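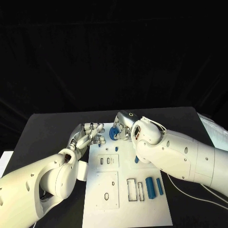
A white board flat on a dark table, black cloth behind.

I caught Tímea Deák on her lunch break in Costcombe, halfway through a cheese sandwich and very keen to talk about sourdough. She's baked at home for 17 years and sold her first loaf last October.

"I started with three loaves, all for the neighbours," she told me. "One was like a brick. They ate it anyway!"

Her starter came from Kolbrún Eskildsen, who taught her to feed it by smell. I asked what that meant (I've killed three of my own).

"Sharp like vinegar, it's hungry. Fruity, leave it alone."

She uses 600 grams of flour a loaf and won't budge on it – my favourite was the rye, dark and a bit sour. She's trying barley next, and I've put my name down for one.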